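Section 4: Setting up inspection records

Before your kitchen can log checks in Trovimero, each food contact surface and each storage unit needs its own record. Set these up once, before the first working day on the new system. Kodutis recommends that one person does the whole set-up so that items are named the same way throughout.

4.1 Before you start

You need the manager login, a probe thermometer that has been calibrated, and a list of the boards, counters, fridges and freezers in use. If your site was moved over from the older Storkside log, your fridges and freezers are already listed. Boards and utensils were not carried over and must be entered by hand.

4.2 Adding a surface

1. Sign in and open Site > Surfaces.
2. Select Add surface.
3. Type a name staff will recognize, such as "Raw poultry board 2" or "Salad counter left."
4. Choose the material from the list. Wood, plastic, steel and stone each have their own cleaning schedule.
5. Choose the food group. A surface can belong to one group only.
6. Enter the color code used at your site.
7. Select Save. The surface appears in the list with the status Not yet checked. 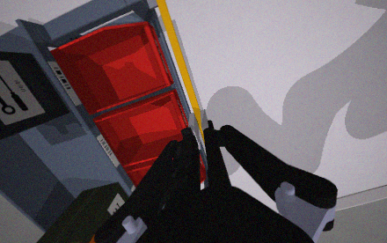
Gripper tips with yellow strip

Note: Color codes are set per site. If your county uses a different code from the default, change it under Site > Codes before adding any surfaces. Codes changed later do not update older records.

Caution: Do not reuse the name of a board that has been thrown out. The old cleaning history will attach to the new board, and an inspector will see it as one item. Retire the old record first (see 4.5).

4.3 Adding a fridge or freezer

1. Open Site > Storage and select Add unit.
2. Enter the name and location.
3. Set the upper limit. The default is 41°F for fridges and 0°F for freezers.
4. Choose how often the unit is to be read. Twice per shift is the default.
5. If the unit has a Blöndal sensor fitted, select Pair and enter the four digits on its label. The sensor for the demo unit is 2456.
6. Wait for the green tick, then select Save.

If pairing fails, move the hub closer to the unit and repeat step 5. Metal shelving between the two will often block the signal.

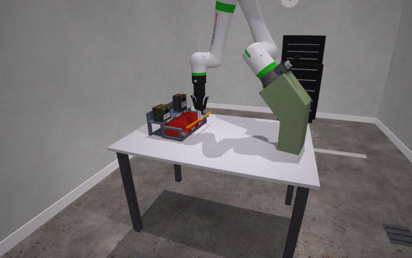
Units without a sensor must be read by hand. Place the probe between two packs on the middle shelf, close the door and wait until the number stops changing. Enter the reading to one decimal place.

4.4 Record limits

A site can hold up to 3000 open records. Surfaces and storage units share this total, with 1000 kept for surfaces and 1000 for storage. The rest can be used for either. When a limit is reached, Add is grayed out until records are retired.

4.5 Retiring a record

1. Open the record and select Retire.
2. Pick a reason: Damaged, Replaced, Sold or Other.
3. For Damaged, add a short note (deep cuts, split, warped, door seal torn).
4. Select Confirm.

Retired records can be viewed and printed but not edited.

Caution: If a surface is linked to an open illness complaint, do not retire it until the complaint is closed. Take it out of use, label it and store it away from food.

4.6 Checking your set-up

Print the site list from Reports > Full list and walk the kitchen with it. Mark off every item. Anything in the kitchen that is missing from the list should be added before staff start logging. Keep the signed printout with your other food safety papers.

Section last revised 22 March 2024. For cleaning schedules, go to Section 5.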